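Can a Two-Handed Robot Put the Slippers Away?
Term project report, Household Manipulation option
Percy Arboleda

1. Question

The project asks whether a general-purpose robot with two hands can do one dull household chore, returning slippers to a rack, at a level a tenant would accept. Tidying footwear was picked from a list of chores because it needs no water, no heat and no sharp tools, and because the items are light and hard to damage. The test room, which we call Skellari in the logs, was furnished like a small study and was not cleared before the runs.

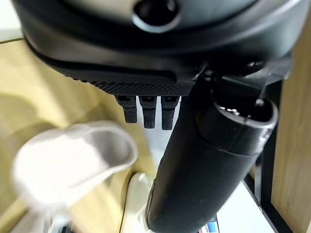
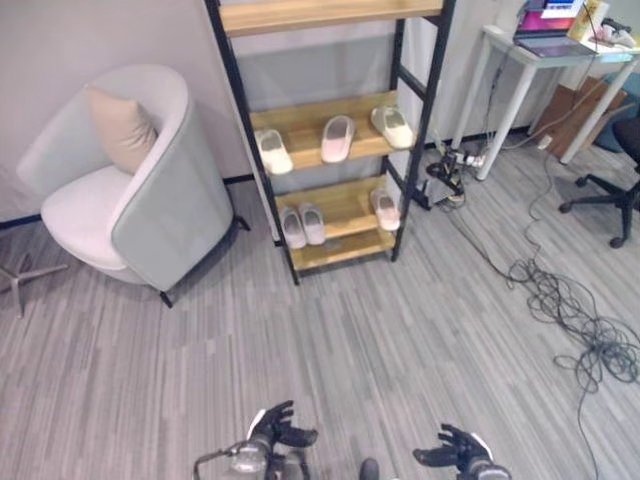

Wrist camera (first) and head camera (second), Skellari room.

2. Task definition

A run starts with one slipper on the carpet and ends when the slipper is on a shelf or when the operator stops the robot. A run counts as a success if three conditions hold: the slipper rests fully on the shelf, the sole is down, and no other slipper has been pushed off. Matching left with right was scored separately and does not affect the success count.

The control software was Wurnley, used as supplied by the department. I wrote the grasp selection step and the scoring sheet. The placement step is from an earlier student project, Hirnusness, with the shelf heights changed by hand.

3. Results

The robot attempted 28 runs in autonomous mode and a person steering the hands remotely attempted another 28. Scores were as follows.

Autonomous: 28 runs, 4 failures at the grasp, 3 failures at the placement
Remote: 28 runs, no failures at the grasp, 3 failures at the placement

Autonomous success is therefore 21 of 28, or 75 percent. Remote success is 25 of 28, or 89 percent. The hardware was the same in both modes, so the gap between them comes from perception and planning. The remaining failures in remote mode put a limit on what better software alone could be expected to fix quickly, although an operator with more practice might do better than I did.

4. Where it fails

Grasp. All four failures were slippers lying sole up. With the sole down, the opening gives the fingers an edge to hook, and the planner finds it reliably. With the sole up there is only a low curved surface, and the fingers slide along it. A person turns the slipper over first without thinking. The planner has no turning step, and adding one was outside the time available.

Placement. The wrist camera is most useful in the last few inches of the reach and least reliable there, as the hand and the held item take up much of its view. The head camera still has the rack, but at that distance its error in shelf depth was enough to leave a heel hanging over the front edge. Two autonomous runs failed this way. In the third the slipper landed on its side against its neighbor.

Floor. Cables were the main nuisance during setup. The planner treats anything flat on the carpet as floor, and a loop of cable is close enough to flat to be missed. I added a keep-out zone by hand for each session. This is acceptable in a project and would not be in a home, where the cables move.

5. Comparison with a fixed station

For reference I read the notes from the Escobar group, who work on a shop-floor version of the same problem: footwear arrives on a belt, always sole down, and is moved to a bin. Their job needs one arm and no view of the room. The hard part of the household version is everything that has been removed from theirs – unknown starting pose, narrow shelves, furniture in the way.

6. Assessment

On this chore the robot is usable with a person watching and is not ready to be left alone. One failure in four means someone must check the rack afterward, and by that point most people would have put the slippers away themselves. Speed was not scored, but no autonomous run was faster than I am by hand.

7. Further work

Add a turning step for sole-up items. Replace the typed shelf heights with measured ones. Repeat the remote runs with a second operator, as the present figures include my own learning. The scoring sheet and the modified placement code are in the course folder under Skellari; the keep-out zones have to be redrawn if the desk is moved.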